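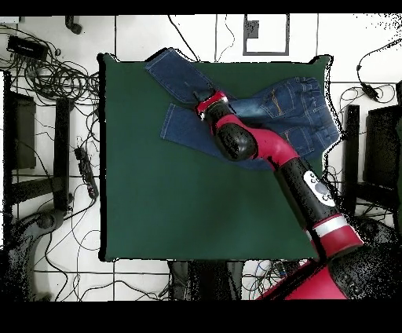 4 Setting up and running a garment flattening trial

This section covers the single-arm flattening trial used in the Kandard study. It assumes that the arm has been mounted and homed (section 2) and that the depth camera has been calibrated to the arm base (section 3). Trials with two arms are covered in section 6.

4.1 Before you start

You need the following:

Green work mat, square
One garment from the test set, with its tag number
Trial sheet or the logging laptop
Emergency stop, within reach of the operator's free hand

CAUTION: Keep hands and head outside the reach of the arm whenever the drive light is on. The garment may only be touched when the arm is in the park pose and the drives are off.

4.2 Placing the mat

1. Put the arm in the park pose and switch the drives off.
2. Lay the mat on the tiled floor and line up its near edge with a grout line. The mat must lie flat. A raised corner will be read as cloth.
3. Move cables off the mat. Cables may lie on the floor beside it, but a cable that crosses the mat will be included in the garment mask.
4. Start the viewer and select Mat Check. The program fits a plane to the green area and reports the fit error in millimeters.
5. If Mat Check fails, smooth the mat and repeat step 4. If it fails a second time, redo the calibration in section 3.4.

Note: Do not replace the green mat with one of another color without training the mask again. The color threshold was set on this mat, with denim, cotton jersey and toweling as the test fabrics.

4.3 Setting the start state

The start state has a large effect on the result. A garment laid down by hand is nearly always easier to flatten than one that was dropped, and scores from the two cannot be compared. Use one of the two procedures below and write down which one was used.

Start state A (folded)

1. Lay the garment out flat on the mat.
2. Fold it once, so that one leg or sleeve lies over the other.
3. Push the waistband or collar toward the center until it bunches.
4. Step back and switch the drives on.

Start state B (dropped)

1. Hold the garment by a single point, chosen from the list on the trial sheet.
2. Lift it until the lowest part clears the mat.
3. Let go. Do not adjust the garment after it lands.
4. Step back and switch the drives on.

Part of the garment may hang over the edge of the mat in either state. This is allowed as long as the mask still finds one connected region. If more than one region is reported, repeat the procedure from step 1.

4.4 Running the trial

1. Enter the garment tag, the start state and the operator's initials.
2. Select Capture. Wait for the depth image to appear.
3. Check the mask outline against the garment. Black speckle along the edges of the cloth, the mat and the arm is missing depth data and is filtered before the grasp is planned.
4. Select Plan. The planner ranks the grasp candidates and shows the first one as a cross.
5. If the cross is on the garment, select Execute. If it is on the mat or the floor, select Reject and go back to step 2. Rejected plans are logged and count toward the trial.
6. Keep one hand on the emergency stop while the arm moves.
7. Repeat steps 2 to 6 until the program reports Flat or the limit of 9 actions is reached.
8. Park the arm and switch the drives off before removing the garment.

CAUTION: With heavy fabrics such as denim, the gripper presses into the cloth before it closes. If the force reading goes past the red line in the viewer, stop the arm. Do not wait for the software limit.

4.5 Scoring

The score is the visible area of the garment divided by its area when laid flat by hand, as stored in the garment file. Coverage is computed after every action, so that each trial gives a curve as well as a final value.

The baseline picks a random point inside the mask. The learned planner was trained on 2808 recorded grasps and tested on 132 trials with garments it had not been trained on. Mean final coverage was higher for the learned planner in both start states. The gap was larger in state B. In state A with jeans the two were close, and the most common failure was the gripper picking up both layers of a leg at once. Layer count is not estimated in this version.

4.6 Troubleshooting

Mask includes the arm: The arm was not clear of the view at capture. Move it to the park pose and capture again.

Grasp closes on nothing: Check the mat plane first. An offset of a few millimeters is enough to miss a single layer.

Garment is dragged off the mat: Lower the pull distance to 200 mm or less in the Action tab.

Capture hangs: Restart the camera driver. The arm does not need to be homed again.

Changes to this section: step 5 of 4.4 reworded, force caution added. H. Imai, G. Herrero, 28 March 2018.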